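Two Knots In: An Evening of Stitching With Khôi Cao

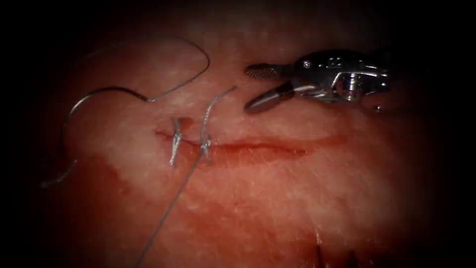

Khôi Cao told me before I'd even got my coat off that the first knot decides everything, and that if I only remembered one thing from our talk it should be that. So there you go, that's the one thing!

We met on Fri 14 July at the Flernham, a teaching center with terrible coffee and very good chairs. Cao teaches suturing there 3 nights a week, and I'd been bugging him for an interview since March.

I wanted to start with the big stuff (why surgery, why teaching), but he wanted to talk about thread. "People fall in love with the needle," he said. "The thread is what gets you in trouble. It loops, it drifts across the tissue, it catches on the knot you just tied. You have to know where all of it is."

Does he still lose track of it himself?

"Oh, sure. Last week I pulled the wrong end in front of the whole class. They loved it."

His students work on short, straight cuts to begin with. He has them close from one end and move along, and he won't let anybody rush to the middle. I asked what he looks for in a knot and he held his finger and thumb a hair apart. "Small. Flat. It sits across the cut and it holds the edges so they touch. Touch, okay? Everybody pulls too tight. You're closing a wound, you're not tying up a boat."

He keeps a notebook of every session, 265 pages so far, mostly complaints about himself. One entry he read me just said "spacing!!" underlined 2 times. Spacing is his pet subject. Put the second stitch too far from the first and the cut gapes between them; put it too close and you're fussing with the tissue for no good reason.

And blood? I'm squeamish, so I had to ask. He laughed at me, kindly. "A little in the cut is a little in the cut. You look, you make sure it isn't building up, you carry on."

He learned in a place called Nundcombe, from a teacher everyone knew as Tai, who made him retie the same stitch until supper. Did he hate it? "Every minute," he said, grinning. "I do it to my own students now."

His next class starts in room 208 after the break, and he says the coffee will be the same.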